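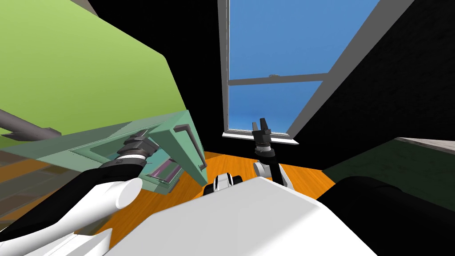
Home Energy Advice Team, Olaniyan Neighborhood Office

15 October 2018

Zineb Lamrani has spent most of the fall in other people's living rooms, holding a strip of tissue paper up to their windows. If the tissue moves, she writes down where. By the time the heat comes on for good, she wants every apartment in the Flenano buildings to have had a visit.

"People call us about the bill," she said. "They don't call about the window. So I ask where they sit in the evening, and most of the time they've already moved the couch away from it."

The buildings went up in stages, and the windows are a mix. Some sashes have been painted shut, and others have dropped a little on one side and no longer meet the top of the frame. Lamrani said the second kind wastes more heat, but the first kind worries her more, as a bedroom window should open. 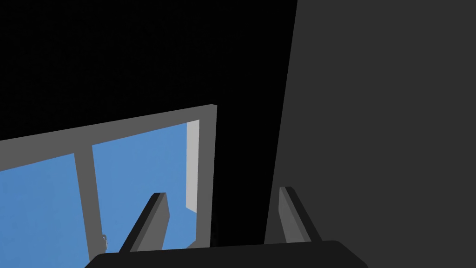 A window with a plain gray frame.

Asked what she would do with $200 and a free weekend, she did not mention new glass. She would buy foam strip, a tube of caulk and a door sweep, and she would start with the front door.

"Clean the frame first. Let it dry. Half the strip I see on the floor was stuck onto dust," she said. "And don't caulk the part that moves — I've seen that more than once."

Replacement is a different conversation. One tenant was quoted $4,000 for three windows last January and asked Lamrani whether that was fair. She told him to get another quote and to check with the landlord before signing anything. The landlord ended up fixing the latches, and the tenant kept his money.

She is lukewarm on plastic film. It helps in a room that stays closed all winter, she said, but in a kitchen it tends to come loose by the stove, and people with cats should skip it. Heavy curtains are fine as long as they don't hang over the radiator.
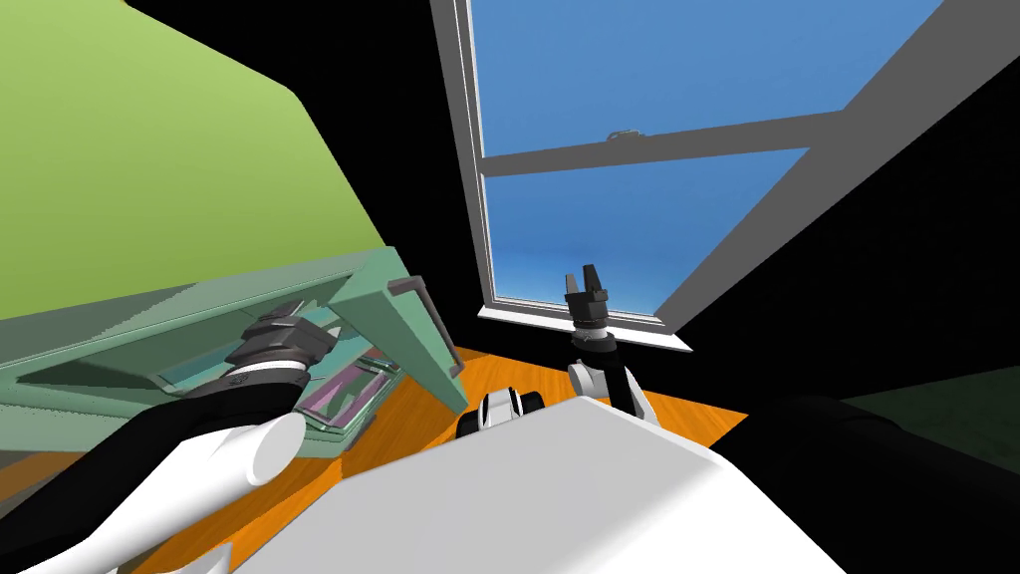
Montserrat Cortés disagreed about the film. She has put it up in her kitchen every year, she said, and it holds until spring if the tape goes on the wall side of the trim and the hair dryer is kept on low. Her complaint was about condensation, and she wanted to know why the advice sheet left it out.

Lamrani said the next sheet will cover it. For now she tells people to run the bathroom fan after a shower, keep a lid on the pot and wipe the sill in the morning. If the water is between two panes, the seal has gone and wiping won't help.

Visits are free and take about half an hour. Tenants can sign up at the front desk.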